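Trasitz Fünffinger-Hand TH-16 (Paar, links/rechts)
Art.-Gruppe: Endeffektoren / Zweiarm-Systeme
Status: lieferbar, mit Sicherheitshinweis vom 17. März. Bitte vor Bestellung UND vor der nächsten Inbetriebnahme lesen.

Kurz gesagt
Fünffingrige Hand für humanoide Oberkörper und Zweiarm-Aufbauten. Wird paarweise geliefert. Passt mechanisch an Edora-Unterarme ab Baureihe 3, andere Arme auf Anfrage. Steuerung über Bautista-Controller, eigener Controller geht auch, dann aber ohne Support für das Thema weiter unten.

Sicherheitshinweis: Greifkraft bleibt nach Stopp stehen
Betrifft Hände mit Firmware vor 3.200. Wenn beide Hände dasselbe Teil halten und der Stopp nur auf einem Arm ausgelöst wird, hält die andere Hand mit voller Sollkraft weiter. Der gestoppte Arm wird steif, der zweite regelt nach. Folge: Verspannung zwischen den Handgelenken, im schlimmsten Fall springt das Teil heraus. In einem Fall ist ein Daumengelenk gebrochen, verletzt wurde niemand. Einhandbetrieb ist nicht betroffen.

Gemeldet hat das Grurkeck, beim Dauertest mit sperrigen Teilen. Nachgestellt bei uns im Haus, nach 200 Zyklen zweimal derselbe Fehler. Ursache liegt in der Kopplung der beiden Regler, die Mechanik ist in Ordnung.

Was jetzt zu tun ist
Firmware-Stand prüfen (Menü Hand / Info). Unter 3.200: kein beidhändiges Greifen, bis das Update drauf ist. Update ist kostenlos, liegt im Kundenbereich. Danach Nullpunkt neu anfahren, beide Hände offen, Finger gestreckt, nichts in Reichweite der Finger.

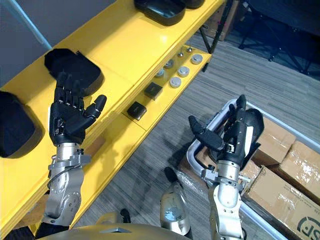

Foto: Trasitz / S. Gavalas

Offene Hand als Ausgangslage gilt für beide Seiten. Wer nur eine Seite nullt, bekommt Fehler 16 und muss von vorn anfangen. Finger beim Nullen nicht von Hand nachdrücken, auch nicht "nur ein bisschen". Der Daumen fährt als letztes und er fährt schneller als man denkt.

Kabel am Unterarm mit ansehen. Wenn die Schlaufe stramm sitzt, zieht sie beim Drehen am Stecker und die Hand meldet sich kurz ab. Gleicher Effekt wie beim Stopp: eine Seite weg, andere hält weiter. Bei zwei Rücksendungen war genau das der Auslöser, nicht die Firmware.

Funktionsprüfung nach dem Update
1. Leichtes, unzerbrechliches Prüfteil nehmen. Kein Werkstück aus der Serie, nichts mit scharfen Kanten.
2. Greifkraft auf kleinste Stufe, Arme auf Schleichfahrt.
3. Abstand halten. Zweite Person am Not-Halt, und zwar die ganze Zeit.
4. Teil mit beiden Händen von den Seiten fassen lassen. Auf die Finger achten, die vorne zur anderen Hand hinüberreichen – dort verhaken sie sich zuerst, wenn ein Arm nachzieht.
5. Stopp nur links auslösen. Beide Hände müssen auf Haltekraft zurückgehen, kein Ruck, kein Nachfassen.
6. Dasselbe rechts. Ergebniss ins Prüfblatt, mit Seriennummern beider Hände.

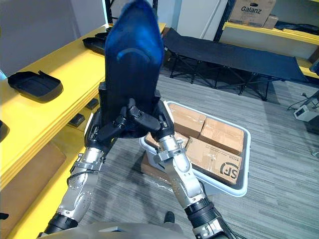
Wenn die Prüfung nicht besteht
Anlage stromlos, Hände nicht mit Gewalt öffnen. Entriegelung sitzt an der Manschette, halbe Umdrehung, dann lassen sich die Finger einzeln lösen. Immer beim Daumen anfangen. Danach Fehlerspeicher auslesen und uns schicken, bitte vor dem Neustart, sonst ist er leer.

Rückläufer nur mit RMA-Nummer. Beide Hände einschicken, auch wenn nur eine auffällig ist. Einzelne Hände können wir nicht gekoppelt testen und das kostet dann nur Zeit auf beiden Seiten.

Lieferumfang
Hand links, Hand rechts, zwei Klemmringe, Kabelsatz, Prüfblatt. Controller nicht enthalten. Neue Lieferungen kommen ab Werk mit 3.200, Lagerware bei Händlern evtl. noch nicht, also nachsehen.

Wartung
Gelenke alle 3.000 Zyklen auf Spiel prüfen, Schrauben am Klemmring mit. Nach jedem Verspannungsfall sofort, egal wie der Zähler steht. Ersatzfinger einzeln erhältlich, Daumen zur Zeit mit Wartezeit, neue Charge im August.

Ansprechpartnerin Technik und Rückläufer: Sofia Gavalas, Trasitz. Am besten per Kontaktformular mit Seriennummer und Firmwarestand, Telefon ist gerade ziemlich voll.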